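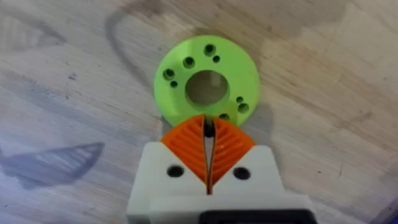

Printed flange adapter: four bolts go in, the other four holes are too tight

Posted by Coralie Tamihana in Workshop Help > 3D printing

I printed the ring adapter from the Flestine parts library, in lime green because that was the spool on the machine. Round, large bore in the middle, eight small holes around the face: four larger, four smaller. It sits flat on the bench.

The larger holes take M5 screws with a light push. The smaller ones are meant to be clearance for M4 and an M4 screw will not start in any of them. I scaled nothing in the slicer. Settings are the Clestach PLA profile, 0.2 mm layers, 30 percent infill, three walls. Do I reprint with the small holes enlarged or open up the ones I have? The adapter holds a dust hose fitting, so the load is low.

Lovcombe

Small vertical holes come out undersize on almost every filament printer. The slicer turns the circle into short straight segments, the plastic pulls inward as it cools, and the error is much the same in millimeters whatever the diameter. So the M4 holes suffer more than the M5 ones.

Don't reprint for this. Clamp the ring to scrap wood and run a 4.3 mm bit through by hand in a pin vise, or in a drill at the lowest speed you have. Anything near 1000 rpm will melt PLA and the bit will grab. Clear the chips every few turns. With three walls you have enough plastic to take off 0.2 or 0.3 mm - more than that and you are close to the infill.

Check the first layer too. If the bottom edge is flared, half the tightness is there, and a countersink turned twice with your fingers takes it off.

r_begay

just heat the screw with a lighter and push it in, works every time

Lovcombe

It works once. The hole then has a thread melted into it, so it is no longer a clearance hole and the parts will not pull together when you tighten.

Oddjob Pete

Agree with drilling. If you do end up printing more of them, look for a setting called hole horizontal expansion or XY hole compensation, depending on the slicer. I use 0.15 mm. Print a test piece 20 mm square with one hole of each size before committing to the full ring.

Also measure your screws. I had a bag of M4 that turned out to be #8, and those are 4.2 mm across the thread.

Coralie Tamihana

Calipers say 3.9 on the screws and 3.7 on the holes. Will drill to 4.3. The bottom edge does have a lip on it, so I'll do the countersink first.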